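Comparing grippers on a table full of toys

Khôi Lưu has spent most of the time since August swapping grippers on the same robot arm. He works for Asitz, a small firm that tests end tools for companies that want to automate sorting and packing. The current job compares two of them, the Plotitz and the Roy, both run from the same Flundico controller.

"People send us a spec sheet and ask which one is better," he says. "I can't answer that from a sheet. I have to pick things up."

He logged 382 picks with the Plotitz and 263 with the Roy before we spoke on 12/18/25. The numbers are uneven for a dull reason. The Roy arrived late.

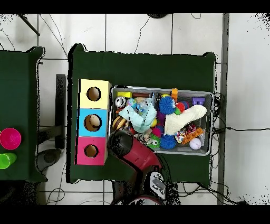 Lưu is fussy about what goes into a test. Matching blocks, he says, will make any gripper look good. He wants hard and soft things close together, so a metal mesh basket holds spiky balls, building bricks, a clear plastic bottle and two cloths, one crumpled and one folded, with three cardboard boxes beside it for drop-off. "The cloth is what I watch. A ball either comes up or it doesn't. With cloth you can get a corner and drag half the basket along with it."

The Plotitz closes faster and grips harder. Lưu likes it for bricks. He is less keen on it for anything thin, and he has asked the maker for softer pads. The Roy is slower, but he says it is easier to tune. "I changed the closing force 46 times in the first week," he says. "With the other one I would have given up and gone home." 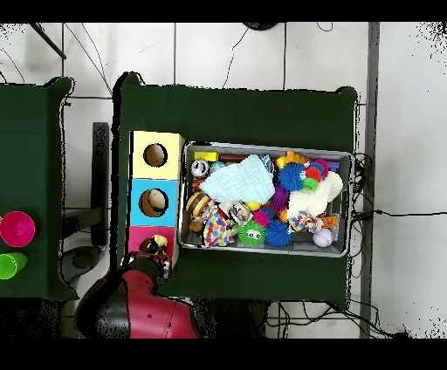 Placing gets less attention than picking, and Lưu thinks that is a mistake. A tool that holds well can still let go badly – it sticks, or it nudges the box on the way out. His drop-off boxes are pale yellow, light blue and pink, and the round holes in the tops of the yellow and blue ones leave little doubt about where a toy should go. He scores each release separately from the grasp, in blocks of 50.

Has he picked a winner? Not yet. He wants the Roy's count to catch up first, and he plans to rerun the cloth picks with new pads on the Plotitz.

"Ask me when the pads get here," he says. "They're stuck in the mail."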